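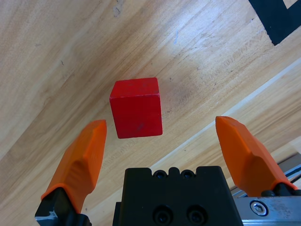
A red wooden cube on a light-coloured tabletop.

How did people make mosaics?

By Lensa Wako
For readers aged 8 to 11

A mosaic is a picture or pattern made from lots of small pieces set close together. The ancient Greeks made early ones from pebbles. Later, Greek and Roman workers cut stone into little blocks, and that is the kind most people think of today.

Each little block is called a tessera (say TESS-er-a). If there is more than one, they are called tesserae (TESS-er-ee). The word comes from a Greek word for four, and a tessera usually has a four-sided face.

What were they made of?

Floor mosaics were mostly stone. Marble and limestone come in white, cream, grey, black, pink, yellow and dark red, so a worker could get a good range of colours without any paint. Bits of broken pottery were used too. Bright blue and bright green were hard to find in stone, so workers often used glass for those.

In Byzantine times, many of the grandest mosaics went up on church walls and ceilings. Some of these had gold tesserae. They were not solid gold – the workers put a very thin sheet of gold between two layers of glass. The pieces were often set at a slight tilt so they caught the light from lamps and windows.

How was a floor laid?

First the ground was made flat and firm. Then came layers of stones and rough mortar, with finer mortar on top. Mortar is a paste made with lime and sand that goes hard as it sets.

Workers spread the last layer a small patch at a time. Sometimes they scratched or painted guide lines underneath first. Then they pressed in the tesserae one by one before the patch set. Gaps were filled and the floor was rubbed smooth.

For a face or an animal, the pieces had to be tiny. Plain borders could be done with bigger ones, and they went much faster.

How do we know all this?

Some of it comes from old writing. A Roman builder called Vitruvius wrote down how floors should be made. The rest comes from the mosaics themselves. When a floor is damaged, you can look at the broken edge and see the layers.

At the Flatton museum there is a piece of floor in the downstairs gallery with 638 tesserae in it. Feven Hadgu cleaned it last December with soft brushes and a little water. She found that 97 of the pieces were newer than the others and had been put in as a repair.

Words to know

Lime – a white powder made by heating limestone
Mortar – a paste that holds stones together
Tessera – one small piece of a mosaic

Print this page
E-mail this page

More in this series
What is a papyrus scroll?
Who built the Roman roads?
How do you read a very old coin?
Why did Constantinople have such big walls?
Ink, pens and parchment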